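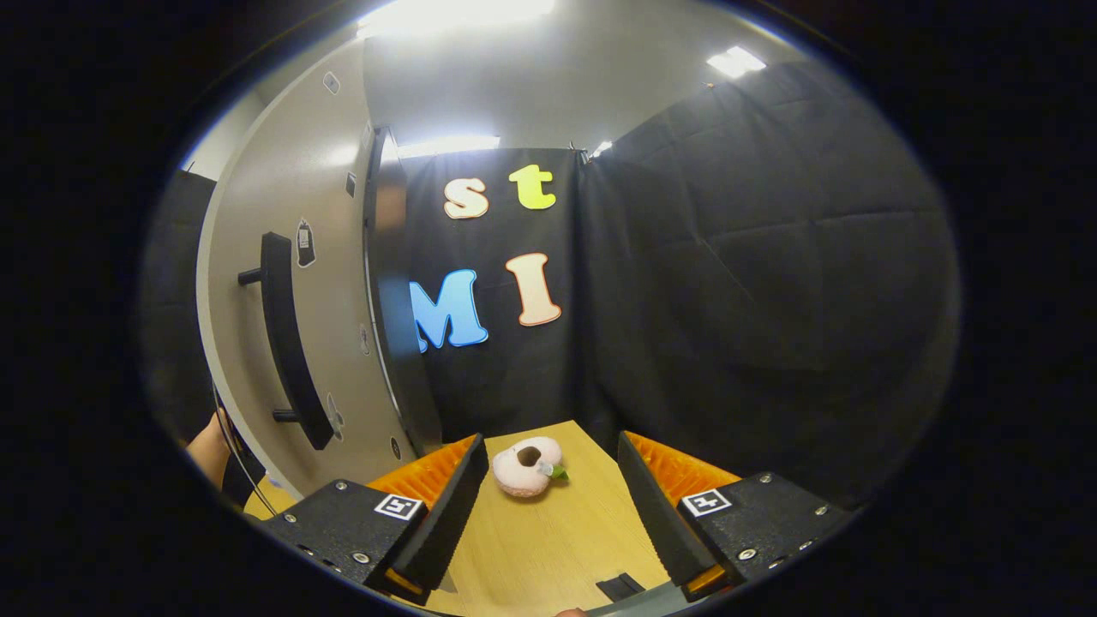 A pink plush donut on a light wooden tabletop.

The toy mender of Plidley works out of a narrow shop between a dry cleaner and a shoe store called Yusuf. She opened it after 14 years of doing alterations, mostly hems and zippers. The repairs began as a favor to a customer who came in for a pair of pants and asked if she could also fix a rabbit.

"It needed an ear," she says. "I did it on my lunch break and charged her nothing. By the end of July I had a box of them under the counter and I was behind on the pants."

Most of what comes in is stuffed animals from the last 36 years or so of her customers' lives, she says, then corrects herself. A good number are older than that and belonged to a parent first. The common problems are flat stuffing, split seams and lost eyes. Dog damage is a category of its own.

Her first step is to open a seam and look at the filling. Polyester can usually be washed and put back, or topped up. Foam crumbles with age and has to come out. Wood wool she leaves alone if the owner will let her.

"People ask for it to be like new, and then they see it like new and they get upset," she says. "So I ask a lot of questions now. How firm was it? Did the head always hang over? If the head always hung over, I am not going to fix the neck."

She keeps some of the old stuffing and puts it back in the middle, where it can't be felt. She started doing it after a man asked for the leftovers in a bag.

For thread she uses Luva, a polyester that she buys by the cone, and for fur fabric she goes through a box of old coats. Matching color is the slow part. New plush is too bright next to a toy that has sat in a window for years, so she sometimes uses the wrong side of the cloth, or leaves a piece on the sill for the summer.

A split seam takes her less than an hour. A full restuffing takes most of a day, plus drying time. She turns down anything with a battery box – "I don't know electronics and I don't want to" – and anything moldy.

Children are easier to deal with than adults, in her experience. They want to know when they can have it back, and whether it will hurt. She tells them the date and writes it on the ticket.

The wait at the moment is 2 months. She has thought about hiring, and had someone in for a trial in the spring, but the stitches were too neat.

"On a dress that's what you want," she says. "On a bear it shows."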